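Workshop notebook, Clerkitz shared workshop
5 February 2026
Hand grippers, second build (Drisora)

Start of the day: both grippers were apart on the bench, because the left trigger was sticking again. I found the same fault as in December. The return spring rubs on the inner wall of the shell, and after 30 closings it does not come fully back. I filed the wall a little and put in the softer spring from the Ullik bag. Now it closes with less force, but it also holds with less force, so thin cloth must be tested again before we print more fingers.

Marker cubes are back on. Please do not turn the cube screws with the long key, the plastic thread is already weak on the left one.

Cloth test on the checkered table. We pinch the blue cloth with both grippers, lift, move a little apart, put down. The calculator and the glasses stay on the table as they are, the tracking should learn to live with other things nearby. 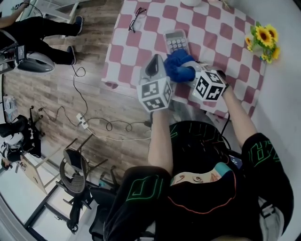 My wrists get tired after seven or eight lifts. I think the handle angle is wrong by a few degrees, the hand must bend outward to keep the fingers level. Gajdoš handles have more slope and I would like to try one pair before I draw a new part. Also the cables on the floor should be taped before somebody pulls the power strip with a foot.

Log from the first run: 672 frames with both cubes found, 42 with only one. Most of the lost ones are when the hands come close together and one cube hides the other. This I can accept for now. The jumps in height I cannot accept – they come also when both cubes are clearly seen, so I suspect the calibration and will repeat it.

For the gripper camera I checked how much of the room comes into the view. The shell takes the lower half, which is more than I wanted, but the glasses and the flowers at the back of the table are still well visible.

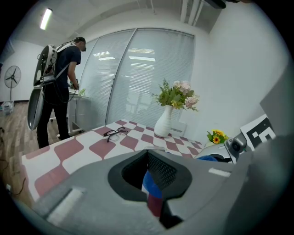 To do next

Repeat calibration, board flat this time.
Print the left trigger 0.3 mm thinner, same material.
Ask for the Gajdoš handles, one pair is enough.
Move the camera mount forward if the screws allow it. I did not measure yet.
Order springs, the Ullik bag has only two left.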